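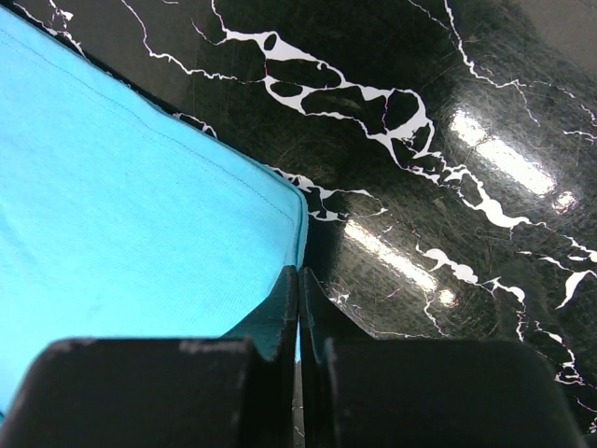

June, dye bench, entry 11

Third go at the turquoise on cotton jersey. Same Trorau reactive powder as before, new jar. The old jar was clumping and I didn't trust the weights I got from it.

Fabric in: 600 g dry, scoured the evening before, spun out but still damp when it went in the pot. Salt added in two parts. Soda ash dissolved separately in warm water and added at 9:40 with the cloth lifted out. Last time I poured it straight over the cloth and got the dark blotches near the neck end of the length.

Bath temperature held at 46 C for most of the run. It dropped a couple of degrees when I topped up from the cold tap and took a while to come back. Should have had the kettle on.

Stirred every few minutes for the first half hour, then less often. Pulled at 11:15. Cold rinse until the worst of it was gone, then two hot rinses, then the Flistano soap, then hot again. The water from the last rinse was still faintly blue. This turquoise always washes off slowly and I've stopped expecting it to run clear by lunch.

Weight after line drying and a night on the rack: 659 g. That can't be right for dry cloth. Either it was still holding water or the scale needs zeroing. Weigh again tomorrow before using the number for anything.

Shade: the middle of the length is close to the Saragih card. The two ends came out a bit greener, more on the face than on the back. Cut a swatch from each end and one from the middle, stapled to the back page.

Rub test with white cotton, dry: clean. Wet: slight mark. Repeat after one machine wash.

Questions for whoever has the bench next:
Does the Gader pot heat evenly with the lid off? The left side felt cooler to me.
Is there any more of the fine salt? I used the last of it and the coarse takes ages to dissolve.

Next run: same recipe, longer soak before the soda ash, and hot water ready for topping up. Keep the cloth to the same weight so the two can be compared.

Pot scrubbed. Gloves have a hole in the right thumb, new pair needed.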